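11 March 2024

Oh, what a good table day! I finally got the red-and-white checkered cloth out of the bag it has been sitting in since January, and the whole corner woke up. I had no idea a bit of fabric could do that. The room is all brown and gray planks and pale wood, nice enough but sleepy, and now there's this loud cheerful square in it and I keep finding reasons to walk past.

The plant went at the back by the wall, where its leaves can flop over the cloth as much as they like. Dark brown container near it, little dark cup out front. I moved the cup so many times. Too close and they look like a salt and pepper set, too far and the cup looks lost — I think I've got it now. 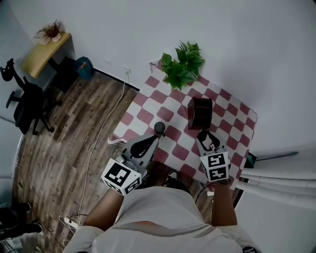
Checkered cloth, cup and the green plant, March.

Still to sort: the white cable running over the floor from the outlet to the power strip. I want it along the wall. Mirkeo has cord clips, 24 in a pack, and I need 8 at most, but they'll get used. The teal wastebasket stays where it is under protest. I love that color and it goes with nothing.

The dry sprigs on the desk can stay too. I was going to swap them for something green and then I looked at them next to the new cloth and they were so pretty, all brown and scratchy on their white tray.

Spent the last part of the afternoon on small things, the pinkish-red sort of small, which is my favorite kind. They look wonderful against anything dark.
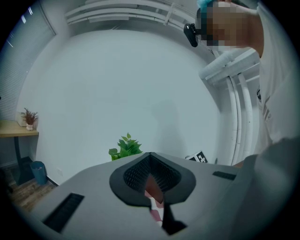
Terence Kettle wrote back tonight that a checkered cloth has to be ironed while it's still damp or the squares go crooked, and that he ruined one 70 inches long learning it. I'm going to try his way after the first wash. Need to find the iron.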